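Brendholm Music Collective
Minutes of the general meeting, 28 Jun 2025

In the chair: Marwa Ouazzani
Minutes: Sinan Ateş
Present: 53 members
Apologies were read and noted.

1. Minutes of the March meeting
Approved with one correction. The band listed under item 4 as "Flistra" is Flistura.

2. Compilation album
Mastering is finished. The running order was read out and there was a short discussion of side two, where two slow songs sit next to each other. It was agreed to move the Nnaji track to the end of the side and leave everything else alone. Sinan has the final files and will send them to the pressing plant on Monday.

The first pressing will be 372 copies on black vinyl. A motion to go up to 1000 was put and lost. Members who spoke against it mentioned the boxes of the last record still in storage. The download will go on sale the same day as the vinyl.

Sleeve notes are still missing from three bands. Marwa will write to them again. If there is no text by the time the sleeve goes to print, the band gets a name and lineup only.

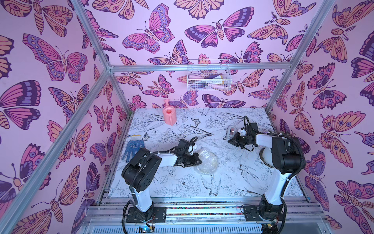

3. Release show
The hall at Wevilell is held for us in the fall. Flistura will headline and play a full set. The other bands get 25 minutes each, with shared drums and bass amp. Bands bring their own snare, cymbals and pedals.

There was a long discussion about volume. The venue wants the last band off by 11 and has asked for a sound check in the afternoon — members with day jobs objected. Marwa will ask whether an early evening check for two of the bands would be acceptable.

Tickets: six dollars for members, ten at the door. Agreed.

4. Rehearsal rooms
The PA in the small room is cutting out on the left side. Sinan thinks it is the cable and will swap it before anyone pays for a repair. Members are asked again to coil the mic leads and turn off the mixer when they leave.

Evening slots are full through August. Two bands have been booking and not showing up. Agreed that after two missed slots a band goes to the bottom of the list.

5. Any other business
A request for a songwriting night was received. Held over to the next meeting, as the member who asked for it was absent.

Meeting closed at 4:40 p.m.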